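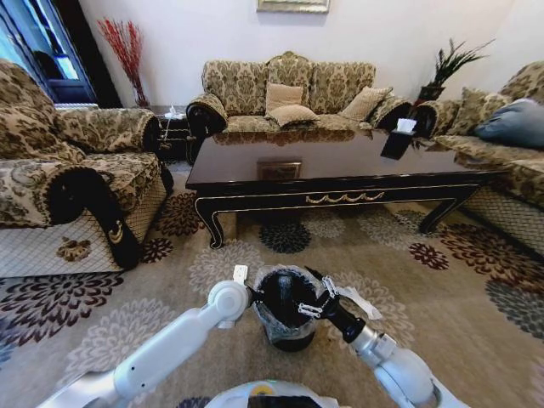

6.3 Working in furnished rooms

1. Set the travel speed to 10 percent before entering any room with a carpet or an opinion about furniture.

2. Keep the arms 36 cm from carved legs, gilt trim and tassels. The Arnska base stops well. It apologizes poorly.

3. Carry bins upright, over open floor. Never pass one above a sofa.

NOTE: Liners slide. Check the fold at the rim before each lift.
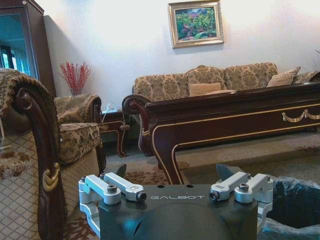
Fig. 6. Wrist view, armchair at left, coffee table ahead.

4. Treat plastic sheeting on the floor as an obstacle. The Skarna planner calls it "terrain" and is wrong.

CAUTION: Do not override a contact stop from the tablet. Walk over and look.

5. Log every touch, including the ones that left no mark. Use Ernham form 298. "Brushed lightly" is not a measurement.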